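Kuvthorpe Neighbors > House & Home > Anyone refinish their own floors?

corina_h
18 November 2021
So we pulled up the carpet in the front room last night and I'm torn. Quotes so far are 600 for a guy to sand and seal it, or I rent the big drum sander and do it myself over a weekend. I've never touched one. Is this dumb?

selormt
Do it yourself! I did 2 bedrooms and my hallway and I'm no handyman. Start at 60 grit, keep the thing moving, wear a real mask. The edges are the worst part, my knees hated me for a week.

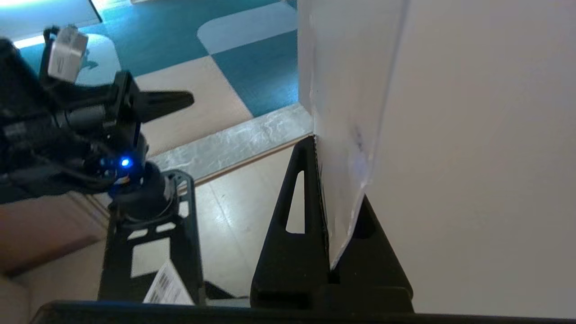 Corners are where I lost my mind. The drum won't reach them and the edger leaves swirls, so I ended up on the floor with a hand scraper until nearly midnight. Also peel the stickers off anything you rent before you start. Even a little barcode label is the kind that comes loose and ends up in your wet finish (ask me how I know).

teemu_l
Gonna disagree with Selorm. 60 is too gentle if there's old varnish on there, you'll clog belt after belt. And drum sanders eat pine. Is it pine?

corina_h
I think so? It's soft, I dented it with a hammer.

teemu_l
Then pay the guy.

selormt
Mine's pine too and it came out fine, Teemu. Couple of low spots under the bed, big deal.

raili.h
Rent the flat orbital one instead, Corina. Slower but you can't really gouge with it. Pitkänen had one last time I was in, call first.

corina_h
Ooh ok, calling them tomorrow. Thanks all!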